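Ternon Bay Lodges: Pre-Season Guest Unit and Grounds Inspection
Checklist with inspector's comments, issue 2
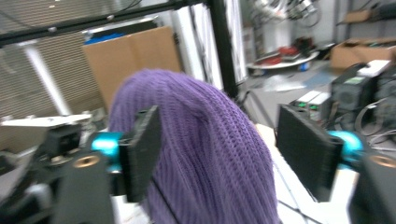
Inspection carried out 15 February 2021, with the site closed to guests. Scope covers the 16 guest lodges, the boardwalk, the jetty, the pool and the water and waste systems. The main kitchen and staff housing are inspected separately under the Zwane schedule and are left out of this list.

Result codes: S = satisfactory. A = action needed before opening. M = monitor, recheck in September. N/A = not applicable.

Section 1. Lodges, exterior

1.1 Roof covering sound, no slipped or lifted shingles. S
1.2 Gutters clear and falling towards the rainwater tank. A
Comment: leaf litter in the gutters on the seaward row. Downpipe bracket missing on Lodge 9. Clear all gutters and flush before the tanks are reconnected.
1.3 Storm shutters close and lock from inside. A
Comment: shutter bolts on Lodges 4 and 11 are seized with salt. Replace with marine-grade stainless steel. Oiling was tried last year and did not last.
1.4 Deck boards secure, no raised fixings. S
1.5 Deck rail height and spacing as drawing. S
Comment: the rail on Lodge 2 moves slightly at the corner post when pushed by hand. Within limits. Tighten at next visit.
1.6 Step edges marked and visible after dark. M
Comment: marking strip is worn on the lower steps but still legible.
1.7 Exterior lights shielded and pointing downwards (turtle beach condition). A
Comment: two fittings on the beach side of Lodge 14 have been replaced with unshielded white lamps. Amber lamps and shields must be refitted before the nesting period. The planning consent is specific on this point.

Section 2. Lodges, interior

2.1 Smoke alarm present, in date, sounds on test. S
2.2 Carbon monoxide alarm present where gas is used. N/A
Comment: gas was removed from all lodges when the Jodness induction hobs went in.
2.3 Fire blanket and extinguisher in place, pin and seal intact. A
Comment: extinguisher in Lodge 7 has a broken seal. Gauge reads normal. Treat as discharged and exchange.
2.4 Escape plan fixed to the back of the entrance door. S
2.5 Residual current device trips on test button. S
2.6 Sockets and switches undamaged, covers secure. S
2.7 Ceiling fan secure, runs on all speeds without wobble. M
Comment: slight wobble at top speed in Lodge 5. Blade screws tightened during the visit.
2.8 Shower temperature limited at the mixing valve. S
2.9 Mosquito nets free from holes, hooks secure. A
Comment: nets had been folded away damp in Lodges 12 and 13 and show mildew along the hem. Wash or replace. Spare nets are in the linen store.
2.10 Cots and high chairs checked, straps and catches complete. S

Section 3. Boardwalk and nature trail

3.1 Boards free from rot, probed at each bearer. A
Comment: soft timber at the mangrove bend, on the landward side. Close this length until the boards are changed. Reclaimed boards may be used if they pass the same probe test.
3.2 Non-slip surface intact. M
Comment: algae on the shaded length past the bird hide. Remove with stiff brush and fresh water only. Bleach and pressure washers are not allowed over the mangrove.
3.3 Handrope tension and posts. S
3.4 Warning signs legible (deep mud, manchineel trees, no swimming). A
Comment: the manchineel sign at the north end has faded and cannot be read from the path. The red band on the trunk is also due for repainting. Both to be done together.
3.5 Overhead branches checked for dead wood. S
3.6 Emergency location markers in place and matching the site plan. S

Section 4. Jetty and water sports store

4.1 Piles and cross-bracing, visual check above the waterline. S
Comment: underwater check is by contract diver and was not part of this visit.
4.2 Cleats and fenders secure. S
4.3 Ladder fixed, lowest rung reachable at low water. A
Comment: lower bracket is corroded through on one side. Ladder to be roped off today and kept out of use until repaired.
4.4 Lifebuoy and throw line in place. S
4.5 Buoyancy aids sorted by size, buckles and stitching sound. M
Comment: faded shoulder stitching on the older children's aids. Pull test passed.
4.6 Kayak hulls free from cracks, bungs present. S
4.7 No fuel stored within the water sports store. S
4.8 Reef-safe sun cream notice displayed at the jetty head. S

Section 5. Pool and plunge pool

5.1 Fence and self-closing gate. A
Comment: gate closes but does not latch from a small opening. Adjust hinge spring and retest from three positions.
5.2 Depth markings clear. S
5.3 Drain covers fixed and in date. S
5.4 Rirnard dosing unit locked, chemicals kept in separate bunded trays. S
5.5 Water test log up to date. M
Comment: entries have gaps over the closed period. Daily testing must restart before the pool is filled to operating level.
5.6 Backwash directed to the soakaway and away from the lagoon. S

Section 6. Water, waste and power

6.1 Rainwater tanks inspected, lids locked, insect screens fitted. A
Comment: screen torn on the overflow of the east tank. This is a mosquito breeding risk and takes priority over the gutter work in 1.2.
6.2 Hot and cold outlets flushed after shutdown. A
Comment: not yet started. Flush every outlet, including outdoor showers, and record temperatures. Samples to go to the laboratory before any lodge is released to guests.
6.3 Reed bed inlet and outlet clear, no smell at boundary. S
6.4 Food waste composter guarded, interlock works. S
6.5 Solar inverter room ventilated, no items stored inside. A
Comment: folded sun loungers were stacked against the inverter vents. Remove and keep the floor markings clear.
6.6 Battery room extraction fan runs. S
6.7 Standby generator started on load, bund dry. S
Comment: hour meter reads 563. Service interval not yet reached.
6.8 Emergency lighting, full duration test. S
Comment: 100 per cent of fittings held for the full period.

Section 7. Release

Lodges may be released one at a time once their own items in Sections 1 and 2 are closed and 6.1 and 6.2 are signed off for the whole site. Items 3.1, 4.3 and 5.1 do not prevent release of lodges, provided the area concerned stays closed with a fixed barrier. Tape alone is not accepted.

Photographs of completed work should be attached to the item number. Return this sheet to the site office with the laboratory results.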